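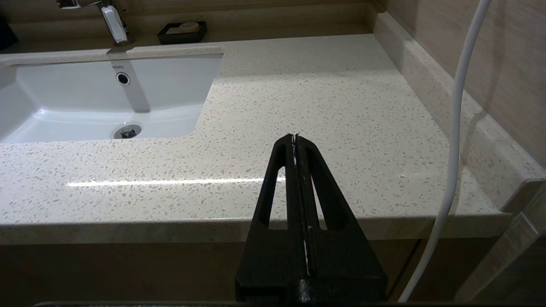 擦台面最怕的其实是水龙头后面那一条，Dineo Hendricks 在留言里这样写，她家换过两次洗手台，头一回选了纯白亮面的，晚上开着灯，一滴水渍都看得清清楚楚，第二回才换成带碎点的石英石，早上急着出门也不用非得抹一遍再走。她还问我们，奶油色会不会用着用着显旧，台下盆的那圈接缝又该怎么收拾。

谢谢 Dineo，这几句话问到了我们平时在店里讲得最多的地方，那就借着这一页慢慢说吧，话有点长，您泡杯茶再看也行！

Grurberg 奶油碎点石英石洗手台面（配台下盆）

先讲颜色。底色是偏暖的米白，里面密密地掺着浅灰和白色的小碎粒，大小不一，形状也不规整。远看是一整片柔和的奶油色，走近了才见到那些细碎的花样。我们家自己的卫生间用的也是这一款，最喜欢它跟白瓷盆放在一起的样子，一个暖一点，一个亮一点，不抢，也不闷。表面是抛光的，灯一开会有一道淡淡的反光。喜欢哑光的朋友请先来看看样板再定，手机里的照片和真石头总归差着一层。

前沿我们做的是加厚直边，用同一种石料收口，正面看过去花纹是连着的。靠墙的转角可以按您家的墙型磨成弧线，小孩子跑来跑去的家庭问得特别多，老人扶着台边起身也舒服些。后侧还能加一级同料的小台阶，放皂碟、牙杯都合适，前面的台面就空出来了。台阶的高度有 2 公分和 4 公分两种，多数人家选 4 公分，不过要是镜柜装得低，还是 2 公分的那种好用，抽屉门开起来不碰。

再说盆。台下盆装在石板底下，盆口四周露出来的就是石料的切边，我们把四个角都倒圆了再抛光。台面上的水用手一拢就进了盆，不像台上盆那样总有一圈要绕着擦。开孔是按您选定的盆一个一个切的，TOTO 的、别家的都可以，只是请务必先把盆买好，或者把开孔图发给我们。去年有位老客人 Jaxon Landry，台面切好了才改主意换盆，两边差了一点点，最后整块重做，他心疼，我们也跟着心疼。

龙头孔同样是提前开。单把手龙头一个孔就够，位置可以居中，也可以略偏一侧，下单的时候告诉我们您惯用哪只手就好。

关于 Dineo 问的显旧。石英石本身不大吃色，日常的牙膏、洗手液、肥皂水，用软布蘸温水擦过去就行。染发剂和卸甲水请尽快擦掉，别留着过夜。让台面看着发旧的，多半是皂垢和水垢一层一层叠上去，尤其是龙头根部和皂碟底下，隔几天挪开来擦一擦，亮面就一直是亮面。钢丝球请千万收起来，强酸的洁厕剂也别往台面上倒。

那圈接缝，我们用的是 Vundelard 的防霉胶，颜色调得跟石料接近。打完胶请等满 24 小时再放水，心急的朋友我们遇到过不少，真的，再等一晚上吧。往后每隔一阵子拿旧牙刷沿着盆口底下轻轻刷一圈，刷完擦干。万一哪一段发黑了，别拿刀片去刮，打个电话来，Sabina Vondráček 会带着胶枪上门补，本市内不收上门费。

尺寸和订做

台面深度常规做 43 公分，旧房子改造遇上窄墙的，可以再收窄。长度按现场量，单块做不下的时候会有一道拼缝，我们尽量把它放在离盆远的那一头，动工之前先在图上标给您看。量尺请等墙砖贴完，砖的厚度会吃掉一点位置。

从量尺到安装，一般要将近 4 个星期。四月前后装修的人家多，排期会长些，想赶在那阵子入住的，请早一点来敲定花色。样板可以借回家看，白天看一次，晚上开了灯再看一次，觉得好了再给我们回话，不急的。

价格里包含切割、盆孔和龙头孔、前沿加厚、搬运上楼和安装。水盆、龙头、皂碟另配，旧台面拆除另外计价，老水管要改的话请先找好水工。

想看实物，欢迎来 Ngcobo 店里，进门左手边第二个展位就是，上午十点以后都有人。来之前拍两张家里卫生间的照片，再记一下下水口离墙有多远，聊起来会快很多。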